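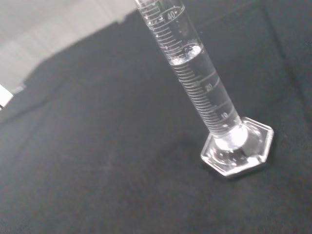
Mixing liquid fertilizer for houseplants goes wrong most often at the measuring step. Bottle caps vary in size, and the lines molded inside them are hard to read. A clear glass graduated cylinder with a wide six-sided foot is a better tool — stand it on a dark surface and bring your eye level with the liquid before reading. Take the value at the bottom of the curve.

Mixing a 2-liter batch

1. Fill the watering can halfway with tap water at room temperature.

2. Measure the concentrate. For Pandix at 2 ml per liter, a full batch takes 4 ml. For other products, use the rate on the label.

3. Pour it into the can. Rinse the cylinder with a little water and add the rinse to the can.

4. Top up to 2 liters and stir.

Apply to damp soil until water runs from the drain holes, then empty the saucer. Feed every second week starting in April. Seedlings get half strength.

Do not store mixed solution. Keep the concentrate capped and out of direct sun.

Nanna Zoëga
Updated Sun 15 July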